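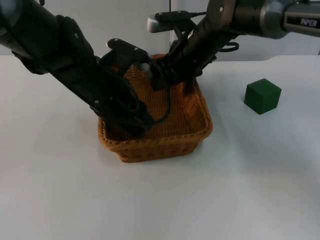 Dos brazos por mes: el alquiler de Plukik, a prueba

La empresa Plukik ofrece desde diciembre un servicio de alquiler de puestos bimanuales para laboratorios pequeños y talleres de formación. El cliente recibe dos brazos PiPER con sus pinzas, los soportes, el cableado y un programa propio de control llamado Driltlow. Un técnico lo monta todo en una mañana y vuelve a recogerlo cuando termina el contrato.

Durante cuatro semanas hemos utilizado uno de estos puestos en el taller de Farncombe, una escuela técnica que buscaba material para sus prácticas de manipulación. La cuota es de 1525 euros al mes e incluye el transporte y una sustitución en caso de avería. El seguro se paga aparte.

El ejercicio elegido fue sencillo sobre el papel: meter las dos pinzas en una cesta de mimbre y trabajar dentro sin que un brazo estorbe al otro. Con un cubo verde de por medio, en la mesa o en la cesta según la ronda, la tarea obliga a coordinar las dos muñecas en muy poco espacio. El borde trenzado de la cesta queda por encima de las puntas de los dedos, y quien maneja los brazos desde delante pierde de vista parte de la maniobra.

«La cesta es peor que una caja de plástico», explica Nabila Tjoa, responsable de las prácticas en Farncombe. «El dedo se engancha en el trenzado y, si uno tira, se lleva la cesta entera».

Hicimos 127 intentos con el mismo programa y los mismos ajustes. En 98 de ellos el cubo acabó donde debía. Casi todos los fallos se produjeron dentro de la cesta, cuando las pinzas coincidían en el centro y el programa detenía uno de los brazos para evitar el choque. Driltlow permite reducir la distancia de seguridad entre ambos, pero la opción está en un menú secundario y el manual le dedica una sola línea.

El montaje nos pareció correcto. Los soportes no se aflojaron en todo el mes. El cable es lo menos resuelto: forma bucles junto a las pinzas y conviene sujetarlo antes de trabajar con recipientes hondos. Plukik entrega unas bridas para ello, aunque el técnico no las colocó en nuestro puesto y tuvimos que pedirlas.

Zulkifli Ong, encargado de la asistencia técnica, contestó a nuestras tres consultas en el mismo día. La tercera, sobre la calibración del brazo derecho, se resolvió por teléfono.

El contrato mínimo es de dos meses, con una fianza que se devuelve tras la revisión. Quien necesite más horas de formación puede contratarlas a 100 euros cada una. Avcı, el distribuidor de la zona, también vende los puestos usados, con el programa incluido durante el primer año.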